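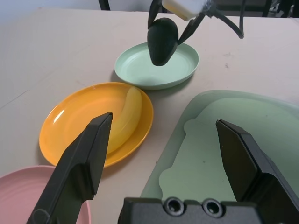
Is it worth paying extra for "lifetime" melamine plates?

Posted in Kitchen & Home by Deria, 13/02/2019

We eat off cheap melamine most days because the kitchen floor is stone and anything breakable lasts a fortnight. The current lot has gone dull and scratchy and picks up curry stains that won't shift, so I need to replace it. A shop near me is pushing a range called Sumau, which costs a good deal more than the supermarket stuff and comes with a card in the box saying it is guaranteed for 10 years and will "retain its original brilliance". The lad in the shop said it was a harder grade of melamine. When I asked harder than what, he read me the card.

I'm not against spending money if it gets me something. But melamine is melamine as far as I know, and I can't find anyone who has owned these for longer than a summer. All the reviews say "arrived quickly, lovely colour". Has anyone used them every day, with knives, in a dishwasher? And is a guarantee like that ever worth the card it's printed on?

For what it's worth, we're a family who put things in the microwave without thinking. I know you're not supposed to.

14 people found this useful

Tkachuk
Member, replied the same evening

I've got a set. Not for 10 years, obviously, but long enough to have an opinion, which is that they're decent plates at a silly price.

There are real differences between one melamine plate and another. Thickness is the main one. Thin ones flex when you cut on them and the rims chip if they catch the tap. Pick one up in the shop and compare it with a cheap one the same size, and if you can't feel any difference in the weight I'd put it back. The other thing is whether the pattern goes under a proper clear layer or is more or less sitting on top. Plain colours tend to wear better to look at, as there's no picture to lose. My patterned ones looked tired well before the plain ones did, and they'd had the same treatment.

Scratches you will get whatever you buy. A steak knife doesn't read the box. Once the shine has gone the stains get in, and that's your curry problem. Bicarb made into a paste and left on for an hour takes most of it off. Don't go at it with a scourer or anything gritty, you'll only make more scratches for the next curry.

Now the guarantee. Get the small print before you buy, because mine excludes "marks arising from cutlery", "loss of surface lustre" and "use in commercial or automatic dishwashing appliances above the stated temperature". So on a dinner plate I'm not sure what is left. Being struck by lightning, possibly. You also have to keep the receipt and post the plate back at your own cost, and I can't see many people doing that for one plate.

The microwave I would take seriously. It isn't fussiness. Melamine isn't meant to be heated like that, it can crack or blister and you don't want whatever comes off it in your dinner. Keep 2 ordinary china bowls by the microwave and make everyone use those. It worked in our house, mostly.

Estach
New member

just buy the cheap ones and bin them when they go manky. 500 washes is what mine said on the bottom and no idea who counted. had no problems

Deria
Original poster, replied

Thanks both. Estach, that was my instinct too, but I do feel bad chucking plastic plates out as often as we do, and that was the only reason I was listening to the sales patter at all.

Tkachuk, I went back and asked to see the terms. They couldn't find them in the shop and gave me a web address, which goes to a page with a photo of a picnic on it and a form for your email. I did the weight test while I was there and the Sumau side plate was heavier than the own-brand one. The dinner plate I honestly couldn't tell apart with my eyes shut.

I've bought the side plates only and will see how they look in April. The dinner plates can wait. Bicarb has got most of the yellow off, though there's one with a ring on it that I think is there for good.

Tkachuk
Member, replied

Try it again overnight with a damp cloth laid over so the paste doesn't dry out. If that doesn't do it, put it under a plant pot.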